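### 3.2 Oberflächen und Ränder im Quartier Plamarville

Wer Plätze nur vom Plan her kennt, unterschätzt, wie viel an ihren Rändern geschieht. Für die Begehung in Plamarville haben wir deshalb Bordsteine, Pflanzstreifen und Belagswechsel als eigene Raumtypen erfasst, nach dem Schema von Baidoo und mit einer Erweiterung für Grünstreifen. Besonders ergiebig war der Asphalt: Seine Risse bilden stellenweise ein verzweigtes Muster, und der Bordstein dahinter zieht einen weiten Bogen um den Rasen.

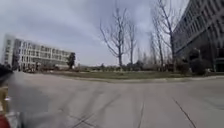

**Abb. 4:** Asphaltfläche mit Rissbildung, dahinter Rasenstreifen mit unbelaubten Bäumen.

Ganz anders der Plattenbelag. Das Fugenraster gibt dem Gehweg einen Maßstab, den der Asphalt nicht kennt, und die lange niedrige Hecke fasst ihn mit einer klaren Kante — für uns eine der schönsten Grenzlinien des gesamten Gebiets!
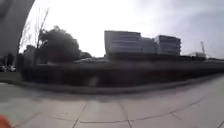
Im Erhebungsbogen unterscheiden wir 2 Arten solcher Kanten: gepflanzte und gebaute. Die gepflanzten haben wir in Abschnitten von 30 Metern aufgenommen, die gebauten durchgehend. Insgesamt liegen 1.948 Einträge vor, ein wunderbar dichter Bestand, der auch kleine Wechsel im Belag sichtbar macht.

Spannend wird es dort, wo Platz und Straße aneinanderstoßen. Die helle Fläche lädt zum Queren ein, und der geschwungene Bordstein am Grünstreifen bietet dem Auge eine Führung, ohne die Weite zu nehmen. 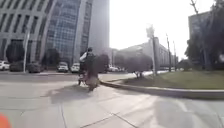
**Abb. 5:** Rollerfahrt über die Plattenfläche; jenseits der Straße parkende Autos und Bürobauten.

Auch die Bebauung wirkt in den Freiraum hinein. Vertikale Betonstützen, ein verschattetes Erdgeschoss und daneben das Glasraster des Turms bilden eine abwechslungsreiche Kulisse, vor der die gerundeten Baumkronen erstaunlich kräftig auftreten.

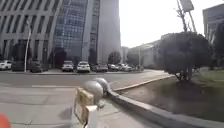 ### 3.3 Auswertung der Kantenprofile

Die Profile wurden zunächst nach Belag und anschließend nach Bepflanzung gruppiert. Übergänge ohne Bordstein führen wir als eigene Klasse.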